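Adamby gallery: the cloth station and next year's shopping list

Hello again! I promised everyone on the Adamby mailing list a proper look at what the money goes on, so I've put a couple of pictures up from the cloth handling work. I'm the one who keeps the spreadsheet (sorry, Jonas, I know you liked your version better) and I've got until March to turn a wish list into something Natalie Kettle will sign. The notes under each picture are mostly me thinking out loud about what to buy, what to put off and what to stop buying altogether.

Cloth is the job that eats the budget, by the way. We'd have a much smaller list if we only ever picked up boxes.

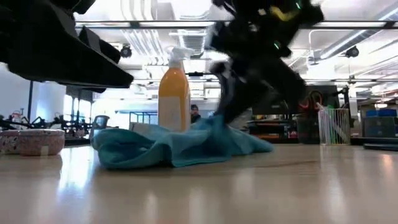 Two grippers, one teal cloth and a full table.

I look at a table like this and see a list of things to pay for. Spray bottle, bowls, cup, wire basket: all cheap, and I've stopped asking for quotes on any of it. The arms are where the planning comes in. Sang-wook Myung wants 2 more from Nireck so we can run a second station, and I'm all for it, but the arms are only part of the cost. There's mounting, cabling, a spare power supply and somebody's time for setting up (Seo-ah's, usually), and last year I forgot the lot. I've now got 39 lines for one station and I'm still finding things!

Iladard quoted too. Their price was lower, but delivery was 23 weeks and the service contract was extra, so I've parked it for now. If anyone has bought from them and got a better deal, please do write in.

Next up is the bit I've learnt the most about this year, which is fingers. I used to put them down under "sundries" and Magdy Abdel Rahman was quite right to tell me off. They now have a line of their own.
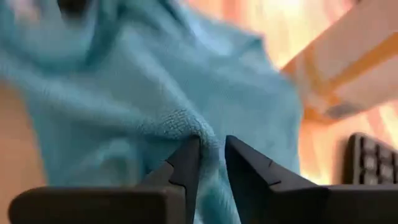 What I'm asking for

First, spare finger sets, enough that we can swap a pair without stopping for the afternoon. Heo will do a discount if we order for both stations together, so I'd like to get that in even if the new arms slip.

Second, wrist cameras. I want one on the shelf as a spare, as waiting for a replacement costs us more than the camera does.

Third, towels and cloths in different weights. It's pocket money compared with the rest, but Jonas keeps buying them himself and forgetting to claim, and I'd much prefer it on the books.

The full spreadsheet goes round once I've fixed the delivery column. Shout if your bit is missing.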